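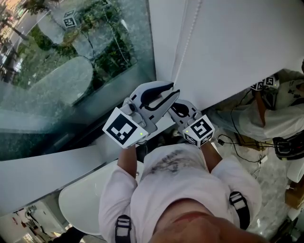

Shirts, Sizing and Care

Which shirts do you rent out?
We carry two styles, both in white. One has long sleeves and a loose cut, the other is a short-sleeved T-shirt. You can mix them in one order. Most customers take long sleeves for the cooler months and add T-shirts in May.

How should the long-sleeved shirt fit?
It is meant to be loose through the body and shoulders. If you reach forward a lot, or wear straps over the shirt, order your usual size and try it on with both arms out in front of you. The cuff should stay at the wrist. If it rides up, go up one size. Exchanges for size are free during the first rental period.

Can we have our logo on the front?
Yes. We print small chest logos in one color. Black on white gives the cleanest result and holds up best in the wash. Send the artwork to Kyung-hwa Oh in our print room. Shirts with a logo are set aside for your account and are not rented to anyone else.

How many shirts do I need per person?
Plan on 5 per person for weekly pickup. If you are on the twice-weekly route, three is enough for most people. Kitchens and paint shops usually want more.

Do you have caps?
We rent plain black caps in one adjustable size. They are washed separately from the shirts. Please put them in the small bag and leave the large one for whites. 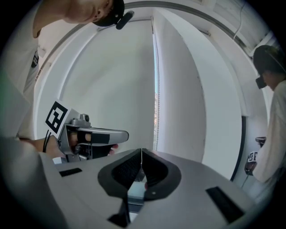

White shirts in short and long sleeves, worn with a black cap.

What should I do about gray marks on the chest?
Leave them alone until pickup. Rubbing a gray smudge with a wet cloth pushes it into the weave and makes a bigger patch. Put the shirt in the bag as it is and tie the yellow tag to the collar. We treat tagged shirts by hand before they go in the main wash. Straps, aprons and tool belts are common sources of these marks, so wiping them down now and then helps.

What if the mark does not come out?
A shirt gets 2 treatments. If the mark is still there after the second one, we take the shirt out of service and replace it. There is no charge for normal wear. Ink, bleach and cuts are charged at the replacement rate on your agreement.

Can I wash the shirts at home?
We would prefer that you didn't. Fabric softener leaves a film that turns white cotton yellow in our dryers. If you have to, use warm water and plain detergent, and hang the shirt up to dry.

Where is the washing done?
Everything goes to our Wodilard plant. It handled 1,538 shirts in its busiest week last year. Printing and repairs stay at the Stellomano front office.

Is there a minimum order?
There is no minimum for plain shirts. Orders over 300 shirts need extra lead time, so call first. Logo printing starts at ten shirts.

A button or seam has gone. Do you fix that?
Yes, repairs are included. Use the blue tag and tie it as close to the damage as you can. The shirt comes back with the next delivery or the one after.

Who do I call about a missing shirt?
Ask for Sobia Arain in accounts. Have your route number and the name on the collar label ready. The phone is answered until 5 p.m.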